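February 9, 2025

Spent the morning reading what people think of what a pop star said about what another pop star wore. Up to 20 tabs at one point. I am a grown adult with a mortgage.

The row, for my own future embarrassment: the singer from Gotach told a magazine that she was tired of being asked who she's dating when the men in her own band get asked about chord changes. Fair enough. By noon half my feed had called her brave and the other half had dug up a clip from October in which she asks a male guest who he's dating. Both halves seemed thrilled.

I wrote a long post agreeing with her. Then I wrote a longer one explaining that agreeing was the bare minimum. Deleted both and put a heart under somebody else's - two people liked my heart, so I suppose I have done my part for women in music.

The magazine ran 27 photos with the interview. She is holding her guitar in 2 of them. In the rest she leans on things.

Played the new Lakden record while I did the dishes. Side one is lovely. Side two is mostly breathing. The review in the Clastolholm paper gave it 10 paragraphs, and the first six were about her haircut, which rather makes the Gotach point for free. I read all six. It is a good haircut. 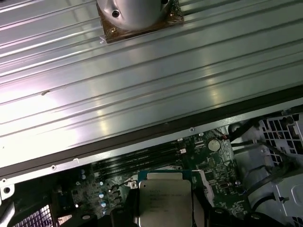

Ridged metal, then a Dell with its side off.

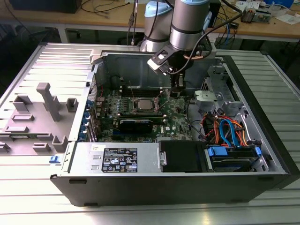
Evening

Tickets for the Ó Flaithearta hall went on sale and the site froze with me at the front of the line. When it came back I was at the end of it. I have a seat behind a pillar now. Must remember to cancel the magazine trial before it charges me again.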